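Four days by the lake with a small group

I was never a person for group travel. In my family we always took our own car, my father had the map, and if we got lost it was our own business. So when my colleague Beatrice Ndung'u asked me in March if I would take the free place on a bus trip to the lake at Narnavitz, I told her I would think about it, and I meant no. Then she sent me the program, and I saw that there was a ferry on the second day. I like ferries very much. I said yes the same evening.

The trip was organized by Loltley, a small company that has only two buses. We were 12 travelers, plus the driver and our guide, Brian Mugo. I want to write down how it was, while I still remember it well, because two friends asked me if they should book it for next year.

The first day is mostly sitting. We left before it was light and arrived at the hotel late in the afternoon, with one long stop for lunch and two short ones. The bus was clean, and every person could have a double seat, so you could put your bag next to you and spread out a little. I had prepared podcasts for the whole way and listened to one. The rest of the time I looked out of the window, or I talked with the couple across the aisle, who had done the same trip two years before and told me which side of the bus I should choose for the mountain road. It is the left side when you go and the right side when you come back. Please remember this if you book.

The hotel is called Proleo and it stands a little above the village. My room was narrow, with a good bed and a very small window to the lake. The shower needed patience. Breakfast was from seven, with warm bread, two kinds of cheese and a plum jam that I have tried to find at home without success. Dinner was included on the first and the third evening. On the first evening we had a thick bean soup and then fish, and I was so tired that I do not remember the dessert.

On the second day was the ferry. It goes from the village pier to the other side in 25 minutes, and I stood outside the whole time, although it was windy and I had left my scarf in the room. On the other side there is an old town with a wall around it, and Brian walked with us along the top of the wall for the first hour. He speaks slowly and clearly, and he does not tell you every date. He prefers to explain how people brought water up the hill, or why the doors of the old houses are so low. After this we were free until the ferry of five o'clock.
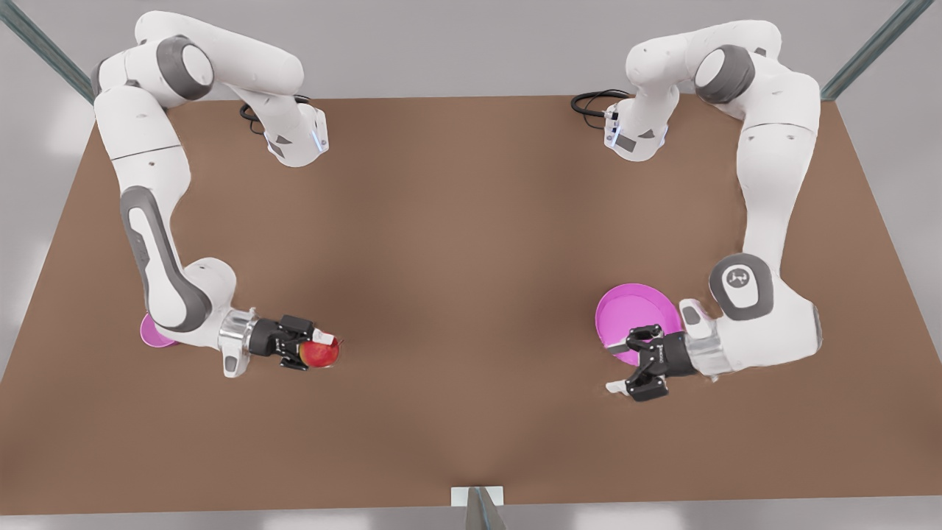

I had lunch in a place called Mushi, in a side street behind the church. The menu was short and written by hand, and I could not read all of it, so I pointed at the plate of the man at the next table. It was a dumpling with mushrooms and sour cream – very good, and very heavy. After it I walked around the town two times. I bought a small blue bowl in the market, and I carried it in my hands on the ferry, on the bus and all the way home, as I did not trust my suitcase.

The third day was for walking, and for me it was the most difficult. The program said "easy walk with some hills". I would say it is a hill with some easy walk. The path goes up through the forest behind the hotel, then along a stream, then up again over stones, and there is not much shade in the last part. I had good shoes and I still had to stop many times. One lady from our group turned back with the driver after the first part, and they spent the morning at the lake café, and in the evening she told us about a walnut cake there that made me a little jealous. The rest of us arrived at the top before noon. There is a wooden bench and a hut where you can buy tea and soup, cash only. From the bench you see the full length of the lake, and also our ferry, which looked as if it did not move at all.

On the way down I walked with Beatrice. We have worked in the same office for many years and I think we had never talked for so long about things that are not work. She told me about the lake near the town where she grew up, and how her grandmother did not allow the children to swim there after lunch. My grandmother had the same rule about the river.

The fourth day was again the bus, but with a stop of two hours at a monastery garden. I would have liked more time in it. They grow herbs there in long beds, with little signs, and you may touch the leaves if you are careful. I have a balcony with three sad pots of basil, so I asked the gardener what I do wrong. She asked how often I water them, I told her, and she made a face. So now I know.

Some practical things for those who want to go:

The price was around 2000 for a double room, and the single room costs more. I paid the extra and I would do it again. Ferry tickets and the wall are included, lunches are not.

Bring cash in small notes. The hut and the market do not take cards.

The evenings are cold, also when the day is hot. I wore the same sweater at every dinner.

Ask for a room on the upper floor. Under the restaurant you hear the chairs until late.

If you have problems with your knees, speak with Brian on the first day. He knows a flat way along the shore and he can show it to you on the map.

Would I go again? With this company, yes, and with a group of this size, also yes. A full bus would be too much for me, I think. I liked that by the second evening I knew all the names, and that it was no problem when I wanted to sit alone with my book for an hour. Beatrice already looks at another trip of theirs, one with two ferries, and I have asked her to send me the program.

Written in September 2021, with the last of my monastery tea.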